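4. Words for the waist in second-hand clothing listings

4.1 Material and procedure

In this section we turn from the interviews to the written listings. The material comes from Virier, a second-hand clothing site on which private sellers write their own texts. The site asks the seller to fill in four fields (title, size, condition and description), but only the title and the size are obligatory. We took 200 listings for trousers of all kinds, all of them placed by sellers in Ketdale and Dagdag during April. The collection was closed before the site changed its form, so that all sellers in our material have answered the same fields in the same order.

Every listing was read twice. The first reading was done by Antigoni Liapis, who marked each word or group of words that refers to the upper edge of the garment or to the way it is held on the body. The second reading was done by Alžběta Šindelář, who did not see the marks from the first reading. When the two readings were different, the listing was discussed until we agreed. In 11 listings we could not agree, and these are treated separately in 4.4.

We did not correct the spelling of the sellers. A form such as "elasticated", "elasticized" or "elastic" was kept as it was written, and also incomplete forms such as "elast. waist" were kept, because the abbreviation itself can tell us something about how familiar the writer expects the term to be.

4.2 Terms and their distribution

Of the 200 listings, 127 contain at least one word for the waist. The most common word is "waist" alone, used in the sense of a measure ("waist is bigger than the label says"). The word "waistband" is less common and it is used mostly when the seller wants to describe a part that can be touched or seen, for example its height, its color or its damage. In the interviews our speakers treated these two words as free alternatives, and several of them said that they do not feel any difference. The written material does not support this feeling. Sellers who use both words in the same listing keep them apart with a regularity that surprised us.

A second group of terms does not name the part, but names the action of putting the garment on. To this group belong "pull-on", "slip-on" and "step-in". These terms stand nearly always in the title and very seldom in the description. We suppose that they function as names of a type, in the same way as "bootcut" or "cargo", and that the seller does not feel a need to explain them further. One seller in Dagdag writes "pull-on, so no buttons", but such a clear explanation is rare in our material.

The third group consists of comparisons. The seller writes that the waist is "like leggings", "like pajamas" or "like my old school gym ones". The comparisons are longer than the terms which they replace, and they are found mostly in listings by sellers who write in full sentences also in the other fields.

4.3 Denim and the problem of the expected waist

Denim deserves a discussion of its own. For most fabrics, the reader of a listing has no strong expectation of how the garment is closed. A reader who meets the words "linen trousers" can imagine a button, a drawstring or an elastic edge with equal ease. The word "jeans" is different. All speakers in the interviews described jeans as something with a button and a zipper, even those speakers who later said that they own a pair without them. The word thus carries a picture of the closing with it, and the seller whose garment is different from this picture has to do some extra work in the text.

Figure 3. Blue denim jeans on a white tabletop.
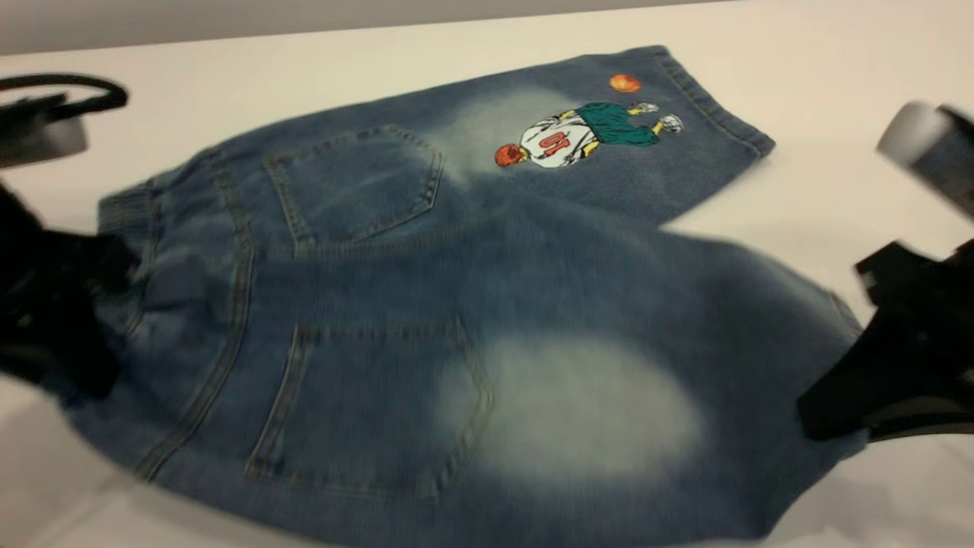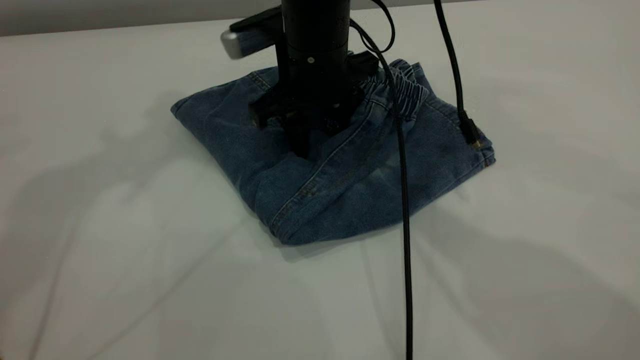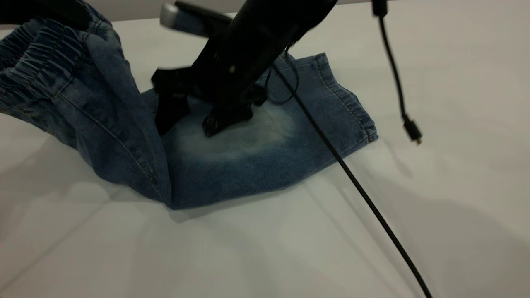
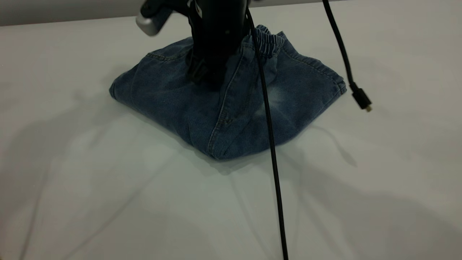

Sellers do this extra work in two ways. Either they change the noun, and write "joggers" or "denim joggers" in place of "jeans", or they keep the noun and add a warning after it, as in "jeans but stretchy at the top". The choice between the two seems to depend on how much of the garment still agrees with the ordinary picture of jeans. In the first view of Figure 3, the waistband looks ribbed and gathered like an elastic band, while the curved yoke seam with its tan topstitching, just under it, is a detail that many readers would connect with common five-pocket jeans. With a garment of this sort both solutions are possible. In the third view the tight ruffles of the waistband are easier to notice, and a seller who begins the description from this part would probably arrive at "joggers". We met this effect of the starting point also in the texts. Listings which mention the waist first have "joggers" as their noun more often than listings which mention the color or the seams first.

The warning is placed after the noun in all cases except one. The exception is a listing from Ketdale with the title "Elastic Jeans", and here the reader cannot know if the word "elastic" belongs to the waist or to the whole fabric. Two buyers asked the same question in the public comments, and the seller answered both of them with the single word "top". It is of interest that the seller did not change the title after this.

4.4 Unclear cases

The 11 listings on which we did not agree have one property in common: the word for the waist stands in the condition field. A phrase such as "waist gone a bit" or "tired at the waist" can be read as a statement on the elastic, on the color or on the general shape. Liapis wished to count these phrases as words for the part, as the part is named in them. Šindelář considered them as words for damage, in which the place of the damage is only secondary. We have included them in the number 127 above, but they are left out from the comparison of word order in 4.3.

To see how other readers understand such phrases, we showed them to 10 students in Zelel, who had no connection with the project. The answers were divided, and for "waist gone a bit" the students asked us more than once what kind of trousers was meant. When we said that it was jeans, they thought first of a worn button hole. When we said that it was joggers, they thought of loose elastic. The phrase was the same both times, and the noun alone decided the reading. We return to this in Section 5, where the same phrases are compared with the words that sellers use for sleeves and collars.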